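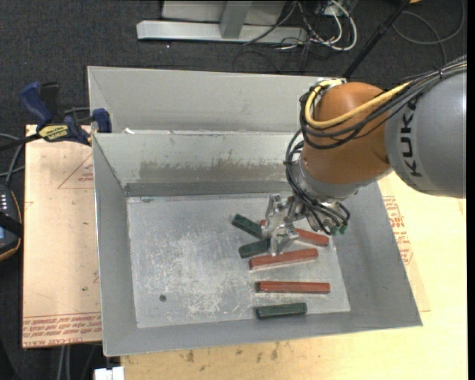
Verbeke Support Portal
Ticket 1001: Bin picking kit, repeated failed picks on dark green bars
Product: Vemis bin picking kit (camera head, controller, software licence)
Status: Closed
Priority: Normal
Opened: 2025-10-04
Opened by: Robel Weldu, Plerken
Assigned to: Verbeke applications support

Original message from customer

We are evaluating the Vemis kit on a 30-day trial and have hit a problem with one part colour. The job is emptying sheet-metal bins of painted bar stock and placing each bar on an outfeed tray. Bars come in brick red and dark green, same section, a few different lengths. The bin has a flat bottom and sloping walls.

Robot is a KUKA we already owned. The gripper is our own parallel jaw unit in bare metal, made in our shop, and not the one supplied in the kit. Software is the version that came on the controller. We have not updated it.

Red bars pick well. Green bars are found some of the time. When one is found, the reported angle is often wrong and one jaw lands on top of the bar. The robot then stops on the force limit and has to be reset by hand. Over a run of 100 picks this morning we had 29 failures, all on green.

Things tried so far:
Wiped the camera window.
Turned the overhead lights off, then on again.
Re-ran the hand-eye calibration using the supplied plate. Residual was inside the limit in the manual.
Swapped to a second bin of the same type.
Lowered the detection threshold. This found more green bars but also found bars that were not there, mostly in the worn patch on the far wall of the bin.

Please advise. The trial ends in a few weeks and I have to write a recommendation before then.

Reply from support

Hello Robel,

Thanks for the detail. A few questions before we change anything.

What is the exposure set to, and is it on auto or fixed? You will find it under Camera, Acquisition.
Is the floor filter turned on? It is under Scene, Container.
Did you enter the bin as a flat-bottomed box or did you load a drawing of it? The default box model has vertical walls.
Please export the last ten failed scans and attach them to the ticket. Export is under Log, Pick History.

Please put the detection threshold back to its default for now.

Reply from customer

Exposure is on auto. It was settling at a low value in every scan I looked at.

Floor filter is on. I did not know it was there. The quick start guide does not mention it.

Bin was entered as a box with vertical walls. There was no option in the wizard for sloped sides.

Threshold is back to default. Scans attached.

Also, one of the jaws now has a small burr from hitting the bars. I have dressed it with a file and checked the jaws still close square.

Reply from support

We have been through the scans. There are two separate problems.

First problem, exposure. The bottom of your bin is scratched bright metal and it reflects a lot of the projector light. Auto exposure drops to suit it. At that setting the red paint still returns enough signal, but the dark green does not, and you get holes in the point cloud along the top face of each green bar. The software then fits the bar to whatever points are left, which explains the wrong angle.

Second problem, the bin model. With vertical walls entered, the sloped wall surfaces are inside the search volume. Once you lowered the threshold, the software started fitting bars to them.

Please do the following in this order.

1. Camera, Acquisition: change Auto to Fixed, then turn on Dual Exposure. Leave the first exposure where auto had it. Set the second to four times that value.
2. Scene, Container: choose Custom and enter the top opening and the bottom separately. Measure the inside of the rim and the inside of the floor. Do not work from the outside dimensions.
3. Scene, Floor Filter: reduce the margin to 2 mm. At the default, part of a bar lying flat on the bottom is removed with the floor.
4. Teach the green bar again with the new exposure. The old template was made from a scan with holes in it.
5. Run at reduced speed until you have a full bin emptied without a stop.

Scan time will go up with dual exposure. Please tell us if that is a problem for your cycle.

Reply from customer

Steps 1 to 3 done. Measured the bin with a tape, then again with a caliper across the floor because my two tape readings did not agree.

Step 4 would not finish. The teach screen stays on "Processing template" and the Next button is greyed out. I left it for over 600 seconds and then restarted the controller. Same result the second time.

Robot is parked clear and the cell is locked out until I hear back.

Reply from support

That is a known fault in the version you are running. If a template with the same name already exists, the teach screen hangs. Delete or rename the old green template first, under Parts, Library, then teach it again. It is fixed in the current release, but we would suggest you leave the update until after the trial so you are not changing two things at once.

Reply from customer

Renamed the old template and taught the new one. It took less than a minute.

Ran at reduced speed first. Emptied a mixed bin, red and green, no stops. Went back to full speed and ran another 100 picks. Two failures. Both were a short green bar lying close to the near wall, where the gripper would have touched the slope. The software skipped the bar and reported no reachable grasp. No collision and no reset by hand. After we nudged the bars out from the wall they were picked normally.

The extra scan time is noticeable but the scan happens while the arm is at the outfeed, so our cycle has hardly moved.

One question. Can the software be told about the outside shape of our gripper? I think it would reach those last bars if it knew the jaws are narrower than the ones in the kit.

Reply from support

Yes. Go to Tool, Geometry, Import and load a STEP file of the gripper in its open position. Keep the file simple and leave out hoses and fasteners. Add a few millimetres of clearance on the sides where your hoses run. The tool centre point does not change when you import, but please check it before running.

Reply from customer

Imported. The grasp preview now offers an end-on approach for bars near the wall. I tried it on both colours with a bar placed against each of the four sides. It picked from three. The fourth side is limited by the wrist cabling and we will sort that out here.

You can close this. For your records, comments that will go in my trial report:

The hardware was straightforward to mount and the calibration was repeatable.
Detection on dark paint is acceptable once dual exposure is on. It should be in the quick start guide.
The bin wizard needs a sloped wall option. Most of the bins in our shop are that shape.
Support answered every message the same day.
We also have a quote from Jestano for a comparable kit. I have not tested theirs, so I can't compare the two on this part.

Closing note from support

Cause: auto exposure too low for dark parts on a reflective bin floor; container model did not match the bin; template teach fault in installed version.
Fix: dual exposure, custom container, floor filter margin 2 mm, old template renamed and part taught again, customer gripper geometry imported.
Follow-up: request for sloped wall option in bin wizard passed to development. Quick start guide correction logged, due November.
Ticket closed with customer's agreement.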